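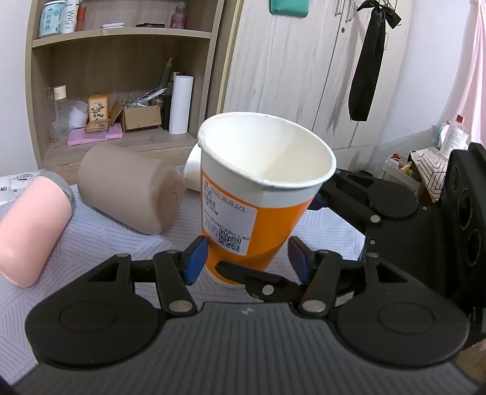

Two grippers and a paper cup, on the tabletop at the Flallwood shop.

Category: Calls & Openings > Paid, Short Term
Last updated: November
Reading time: 3 min

Wanted: people to handle cups, bottles and boxes with hand-held grippers

Castent is a two-person build run out of a shared workshop in Flallwood. Myrtle Quintanilla does the mechanical side and Tobias Delacroix does the software. We are building a pair of robot arms meant to tidy a table at home: stand things up, move them to a shelf, put the small stuff in a bin. The arms are still on the bench. While we finish them, we need recordings of people doing the same jobs by hand, using grippers that match the ones the arms will carry.

We are looking for participants to make those recordings. You do not need any background in robotics.

What you would do

You hold one gripper in each hand and work through a list of short tasks at a table. A task might be to pick up a paper cup and set it down on a mark, or to stand up a tumbler that is lying on its side. Some tasks use one hand. The harder ones use both, usually with one gripper steadying the object and the other doing the moving. Paper cups are in the list a lot. They dent if you squeeze them, and the software needs to see plenty of light grips.

Each recording is short. If you drop something, keep going and pick it up again. We keep those too. After each task you reset the table from a printed card and start the next one. A full set is 200 recordings, and most people will need more than one visit to get through it.

Sessions

A session lasts 2 hours with a break in the middle. We run one in the morning at 9:30 and one in the evening at 6:00. You can pick either, and you can switch between them if you tell us the day before. We would like everyone to do at least four sessions, as the first one mostly goes to practice.

Pay is $29 per hour, practice time included, paid at the end of each session by check or transfer. We have money for 960 recordings in this round from the Jevance makers' fund. When we reach that number the round closes, and anyone with a session already booked will still be paid for it.

Who we are looking for

- 18 or older
- Able to stand or sit at a table and hold a tool in each hand for stretches of ten minutes
- Comfortable doing the same thing many times over
- Left-handed people especially. So far everyone on the bench has been right-handed, and it shows in the data.

If you have a wrist or shoulder problem, write to us before applying. The grippers get heavy toward the end of an hour -- Myrtle is working on a lighter grip, but it won't be ready for this round.

We also have room for one person who wants to help with the build itself. This would be unpaid bench time in exchange for use of the workshop's tools and a share of our storage. The work is changing fingertip pads, checking pins and links for play, and printing spare finger plates. You should know your way around a hex key and a 3D printer.

What gets recorded

The cameras point at the table and the grippers. Your hands and sleeves may show at times. We don't record sound. You will get a one-page consent form to read before your first session, and you can ask us to delete your recordings at any point until the round closes.

Getting here

The workshop is on the ground floor of the Castellanos building, through the side door by the loading dock. There is a ramp. Street parking is free after 5:00, and the bike rack is inside the gate.

How to apply

Send a short note to Tobias through the workshop's contact form with "Castent sessions" in the subject. Tell us which time of day suits you, which hand you write with, and whether you are asking about the sessions or the bench spot. No resume needed for the sessions. For the bench spot, include a few lines on something you have built or repaired -- it can be small.

We answer in the order notes come in, normally within a week.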